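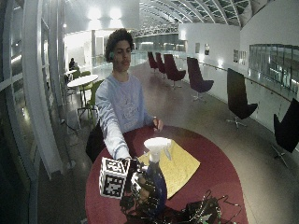 Doltinard records manual tasks performed by people and prepares the recordings for training robot arms. The company was set up in Nimarberg to supply demonstration data to groups that build manipulation software but have no staff for collection. An operator performs a short household or workshop task by hand while the position of the hand-held hardware is logged against the camera images. Most tasks are done seated at a table with ordinary goods, such as a spray bottle with a white trigger head, and printed marker cubes give the tracking software a fixed pattern to find. Sessions are run in halls, corridors and offices as well as in our own rooms, so that the backgrounds and lighting in a data set vary.

What we supply

Our current library holds 2463 demonstrations. Each one is delivered with synchronized video, a pose track and a plain-language label of the task. Recordings are made at 60 frames per second. A demonstration is rejected if tracking is lost at any point during a grasp, and the operator repeats it from the starting position.

A standard order covers 27 tasks with 50 demonstrations of each. Smaller orders are accepted when the customer provides the objects.

Remote control

Tasks that depend on the reach or speed of a particular arm are demonstrated by remote control at our Burau site. The operator moves a lightweight leader arm and the customer's arm follows. Joint angles, gripper opening and motor current are stored in the same file format as the hand-recorded work.
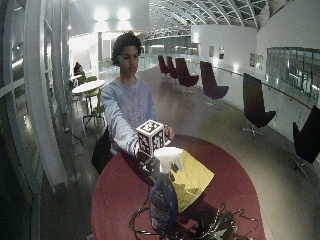
Do operators need a background in robotics?

Operators are trained on site and begin with simple pick-and-place tasks. Remote control work requires a further course on the leader arm.

The Salehi format

All deliveries use Salehi, our own file layout. The specification and a reader are included with every order, and earlier versions remain supported.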